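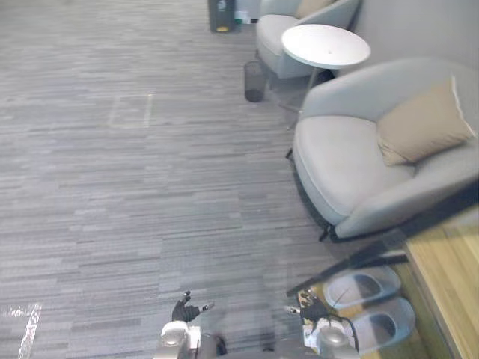

Grey armchair with a tan throw pillow on streaked grey carpet.

Vument is a Canadian video game developer and publisher specializing in turn-based strategy and transport simulation games for personal computers. The company was established in 2000 by programmer Elaine Godoy and producer Yasmine Kettani. It operates two internal development studios, Flemham and Skoken, and licenses its simulation engine, Queiroz, to outside developers.

History

Godoy and Kettani had previously worked together on contract conversions of board games for home computers. Vument's first commercial release, Harbour Ledger, was a single-player shipping simulation in which the player set cargo rates between ports on a hex-based map. It was sold by mail order on CD-ROM, and later through specialty retailers under a distribution agreement covering Canada and the northern United States.

Revenue from Harbour Ledger and its expansion disc financed the Flemham studio, which took over development of the series. Skoken was formed afterwards from the staff of a defunct mobile developer and was initially assigned handheld conversions of the Flemham catalogue. Conversion work ended when the company withdrew from handheld platforms, and Skoken was reassigned to original turn-based titles.

Vument moved from boxed retail to digital distribution in stages. Boxed editions continued to be produced for the German-language market after they had been discontinued elsewhere, mainly to honour an existing contract for printed manuals.

Organization

Flemham is responsible for transport and economic simulations. Skoken develops turn-based games with historical or nautical settings. Each studio maintains its own design and art staff, while quality assurance, localization and customer support are handled centrally. Composers and voice performers are engaged on a per-project basis.

Kettani has headed publishing since the company's founding. Godoy served as technical director until the release of the second version of Queiroz and subsequently moved to an advisory role. Both founders retain voting shares. The company has not sought a public listing.

Technology

Queiroz is a deterministic simulation engine written in C++. Game state advances in fixed ticks, and all arithmetic affecting that state is performed on integers, so that two machines given the same starting conditions and the same sequence of commands arrive at identical results. Multiplayer sessions transmit player commands only – the state itself is never sent, except when a participant joins a session in progress.

A checksum of the game state is exchanged at regular intervals. Where checksums differ, the session is paused and the host's state is redistributed. Early versions terminated the session instead, a behaviour that drew complaints from players of longer campaigns.

Rendering is separated from simulation and runs on its own thread. The first version of the engine supported 2D sprite rendering exclusively. Queiroz 2 added a 3D renderer and replaced the original scripting language, a dialect of Forth, with Lua. Scripts written for the earlier version are not compatible, and no automated conversion tool was issued. Saved games are stored as a compressed initial state followed by a command log, which allows full replay but results in long loading times for late-stage campaigns. Periodic snapshots were later introduced to reduce this delay.

Business model

The company's games are sold at a fixed price with optional paid expansions. Vument tested a free-to-play version of Harbour Ledger with purchasable cargo contracts, which was closed after six months. Multiplayer sessions in current titles are limited to 6 participants and are hosted by the players themselves.

Engine licences are offered in two tiers. The standard tier provides compiled libraries and documentation for an annual fee. The source tier includes the full code and is negotiated individually, with licensees required to submit modifications to the simulation core for review. User-made maps and scripts may be distributed without charge under the end-user agreement, but may not be sold.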